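About Pendmont

Pendmont is a consignment shop and repair counter for watches and jewelry. We opened as a repair bench at the back of Stimitz, a shoe store on the same block, and moved into our own space when the owner retired and the lease came up. The sign on the side door still says Stimitz. We never took it down.

Satish Gautam and Paula Stoica own the business. Satish does the watch work: batteries, crystals, straps, and full cleanings on mechanical pieces. Paula runs consignment and sets the prices together with the seller. Tincuța Lungu restrings necklaces and replaces clasps. Bukola Aliyu is at the front counter most days and handles pickups.

We keep over 100 pieces on the floor at any one time. Most come from people who live nearby and are clearing out a drawer or settling an estate. Everyday watches and costume jewelry sell faster than fine pieces, and we are glad to take both. 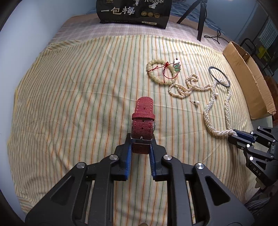
How long do you keep an item before it goes back to the seller?

Sixteen weeks. If it hasn't sold by then, we call you, and you can pick it up or agree on a lower price for a second round. Items worth more than $1000 stay in the safe and are shown by request.

Sellers are paid on the first Friday of the month, by check or bank transfer. There is no fee to list a piece. Our share comes out of the sale price and is written on your receipt the day you drop off.

Repairs usually take 2 weeks – longer if we have to order a part. We give a price before we start, and if you decide against the work you pay nothing. Engraving and stone setting go out to Teodor Stanciu at Iordache, who has done both for us from the beginning.

We close for inventory the first week of February. Drop-offs are taken until 4 p.m. on all other working days, and you don't need an appointment unless you are bringing in a whole estate. Parking is behind the building, off the alley.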